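Saturday, 21:40
by the list member from Mollolen

Re: Washing wool blankets at home, who has tried?

> I have two old wool blankets from my grandmother's house and the dry
> cleaner wants 90 for the pair. This is more than I paid for my last
> winter coat. Has somebody here washed such blankets in a normal machine?
> I am afraid they will come out the size of a towel. Also one of them
> smells of smoke.

Hello all,

I washed three wool blankets last spring and two of them are still good, so please read my answer with this in mind.

The one I lost was my own fault. I chose the wool program, but my machine (an Unero, quite old) goes back to its usual temperature if you change the spin speed after you choose the program. I did not look at the display again. The blanket became thick like felt and I cut it into soles for slippers.

For the other two I used the bathtub. Fill it with cool water, as high as your hand when you stand it on the bottom. Put in the wool detergent before the blanket, and mix it well. I use 100 milliliters for one large blanket, but the bottle from Kılıçarslan says less, so look at your own bottle. Press the blanket down with flat hands and leave it for a quarter of an hour. Do not rub, and do not lift it by one corner, it is very heavy and it will stretch.

Then rinse with water of the same temperature. I needed 4 rinses for the brown one. For the water that remains, I rolled the blanket in dry towels and knelt on the roll. It is hard work and you should have a second person.

About the smoke smell: vinegar in the last rinse helped a little. What helped more was hanging the blanket outside in the shade for a few days, on a dry week. A friend in the street behind the Grillport restaurant says her blankets smell of onions if she does the same, so it depends on where you live.

I attach two pictures, one with a person seated at a desk and one with the salmon-colored cloth. 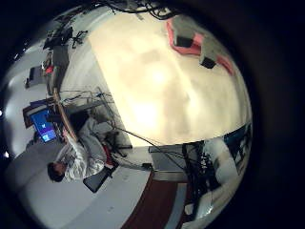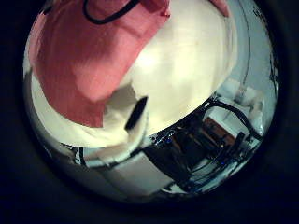

For drying, lay the blanket flat over several lines, or over a rack with a sheet under it. Turn it in the evening and again in the morning. Mine needed more than two days. If there is a silk or satin edge, pull it straight with your fingers when it is still damp, otherwise it dries in waves and the iron does not repair it well.

One question from my side also. Does anybody know a good way to close small moth holes without the mend showing on the back? I tried with yarn pulled from the fringe, but it is too thick for the holes.

Greetings to the list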